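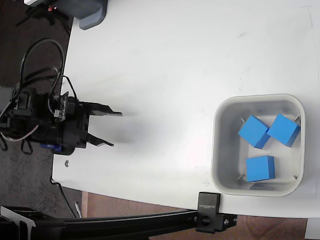 Rosaura Huanca did not believe in the blue cubes.

She had paid two dollars for them at the Brallier estate sale, square plastic bin included, and the man at the card table had told her they were lucky. Hermenegildo Becerra, his name was. He said it the way people say a mattress is firm.

"Lucky how?" she asked.

"You ask them something. You leave them overnight in the bin. In the morning you look at how they're lying."

"And?"

"And you'll know."

She had heard better from the people who sold her the roof.

Still, she set the bin on the white table in the back room and went to bed at ten. She had asked whether Heriberto was coming home from Tultar. It seemed a cheap enough question. He'd been gone 109 nights and had called on maybe a third of them, always with a bad connection, always with a truck going by.

In the morning two of the cubes sat crooked near the top, almost touching. The third was down below by itself, perfectly straight.

Rosaura drank her coffee and looked at them. Two together and one alone. Well, you could make that say anything. He was with somebody and she was the one at the bottom. Or the two were the pair of them, and the third was Tultar, left behind. Or a truck had gone by on Maksymiv Street and shaken the table.

She called her sister-in-law.

"Straight how?" said Guadalupe Tapia, who believed in everything.

"Straight like a box is straight."

"That's him. He's made up his mind."

"About what?"

Guadalupe had to think. "Well, they don't tell you that part."

The phone rang again at noon, and it was a bad connection. Rosaura let it go four times. She put her thumb on the straight cube and turned it a little, just to see, and then she picked up.

We use cookies to improve your reading experience. By continuing to browse this site you agree to our use of cookies. Accept | Manage settings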